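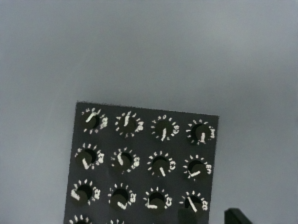
The Hudimholm Adjustment

Notice to Residents of the Lower Terrace, from the Office of Public Quiet, Trastmont

1. Residents are reminded that the evening silence begins at the second bell and ends at the first. The hours have not changed. Reports that the hours have changed were looked into by this Office and found to come from a single household, whose clock has since been corrected.

2. The Office has received a number of letters concerning the sound heard on the Lower Terrace during the past winter. It is the purpose of this notice to set out what is known, to record the steps taken, and to state what is now expected of residents.

Background

The sound was first reported by Mrs. Felicidad Malabanan of Dimaculangan Street, who wrote to the Office on 10 February 2019. Her letter was brief. She stated that for several nights she had heard a person humming on the far side of her kitchen wall, that the kitchen wall was an outside wall, and that her kitchen was on the fourth floor. She did not ask that the humming be stopped. She asked whether the Office could find out the name of the tune.

The letter was placed with the general correspondence and received the usual reply, which thanks the writer and explains the fines for noise after the second bell. Mrs. Malabanan wrote again. She repeated her question and enclosed the first nine notes, written out by hand on the back of a grocery receipt.

By the end of that month the Office held 41 letters on the subject. Most came from Dimaculangan Street and the two streets behind it. The writers agreed on very little. One heard a man, another a child. Mr. Florante Yap, a retired ferry pilot, heard what he described as a choir at a great distance, of the kind one hears across water when the wind drops. Several writers demanded a fine, though they could not say who should pay it. It was only when the letters were read together that a clerk noticed that each person who had written down the notes had written down the same notes, and that each had stopped at a different place.

The Inspection

Under the Ordinance, any sound lasting more than six nights must be inspected in person. The inspection was given to Inspector Ciarán Doherty, who had served the Office for many years and who was known to be partly deaf in the left ear. This was considered an advantage. An inspector who hears too well is inclined to find something.

Inspector Doherty was accompanied by his junior, Ms. Princess Umali, then in her first winter with the Office. They were received by Mrs. Malabanan, who had set out three chairs facing the kitchen wall and made soup. The inspectors are not permitted to accept food. The report states that the soup was accepted.

The report for that night reads as follows, with the times left out.

"Second bell. Street quiet. Lamp on opposite side of street flickering, reported separately. Mrs. Malabanan asked not to wash dishes during inspection. Nothing heard. Nothing heard. Ms. Umali states she hears it. Nothing heard by undersigned. Ms. Umali asked to write down what she hears. Ms. Umali writes for some minutes. Ms. Umali asked whether she is well. Ms. Umali states she is very well. Nothing heard. Undersigned turns chair around in order to present right ear to wall. Heard."

No further entry was made. The inspectors remained in the kitchen until the first bell.

When Inspector Doherty was later asked to complete the section of the form headed Nature of Sound, he left it blank, and when the form was returned to him he wrote that his mother used to sing while she ironed. The form was returned to him a second time. He asked that it be accepted as it stood.

The Question of the Source

The Office next turned to the matter of where the sound came from. The building on Dimaculangan Street was examined from the cellar to the roof. The water pipes were drained for an afternoon, for which the Office again offers its regret to the tenants of the upper floors. Number 335, the empty house at the end of the street, was opened and found to contain a bed frame, a great many flowerpots, and a calendar from the year of the flood. The sound was not coming from there. It was somewhat fainter there than elsewhere.

It was Mr. Arnel Catacutan, keeper of maps to the town, who brought forward the matter of Hudimholm. Younger residents may not know the name. Hudimholm was the island village that stood in the bay below the Lower Terrace until the sea wall at Zorerel gave way. Its people were brought across in boats over two nights and were housed in the new streets, in buildings put up quickly and from whatever was at hand. Mr. Catacutan produced the builders' accounts. A good part of the stone in Dimaculangan Street had been carried over from the Hudimholm chapel, at the request of the families, who did not wish to leave it to the water.

The accounts do not say which stones went into which walls. They do record a payment to one mason for "time lost, the women singing."

Mr. Catacutan did not draw a conclusion from this, and the Office has not drawn one for him.

The Hearing

A public hearing was called in the old customs hall. Mr. Yap spoke first, and at length. He said that he had been born on the island and carried off it in a blanket, and that he had steered a ferry over the place where it lay for the whole of his working life without once slowing down. He said that he had taken pride in this. He said that he now regretted it, and he sat down before the chair could thank him.

Others spoke in favor of filling the walls with wool. A builder gave a price. A resident from the Upper Terrace, who had heard nothing, spoke against the cost.

Ms. Umali was then called to read her notes from the night of the inspection. She said that she had not been sure how to file them. She had taken the scraps sent in with the letters, laid them beside her own page, and found that each one went a little further than the last. Put in order, they made a whole tune, with one gap near the end. She asked if she might read it aloud. The chair pointed out that it was a tune and could not be read. Ms. Umali agreed that this was so, and sang it.

The record of the hearing notes that she stopped at the gap, as she had to. It notes that there was a pause. It then notes that Mrs. Malabanan, from the fourth row, without standing, sang the part that was missing, and that she afterward appeared to be more surprised than anyone. She told the chair that she had not known she knew it. She had been four years old when the boats came.

The chair asked whether she could now tell the hearing the name of the tune, that having been her question from the beginning. Mrs. Malabanan said that it did not have a name. It was what was sung at the door when a person was late coming home, so that they could find the house in the dark.

The hearing was closed. No vote was taken on the wool.

Findings

The Office finds that a sound exists on the Lower Terrace. It finds that the sound is not the fault of any resident, tenant, or owner. It finds that the Ordinance, which speaks of noise made by persons, animals, tools, and weather, does not cover it.

What Is Now Expected

3. The walls of Dimaculangan Street are not to be opened, filled, or covered. Shelves may be hung with permission.

4. Residents who hear the sound are not required to report it. Those who have sent in written notes may collect them from the front desk between the bells, on showing some proof of address.

5. One exception to the evening silence is granted, from May onward, for the length of one tune, once each night. It may be sung from any door or window that faces the bay. Residents are asked to begin together as far as possible and to leave the doorways clear.

6. The ferry will slow over Hudimholm. Passengers should allow for this when making connections at Zorerel.

7. Inspector Doherty has asked to be relieved of night duty and has taken rooms on Dimaculangan Street, on the fourth floor. Questions that would have gone to him should be sent to Inspector Umali, who is in the office most mornings and can be found most evenings at Mrs. Malabanan's, with her chair turned to the wall.

8. The lamp on the opposite side of the street has been repaired.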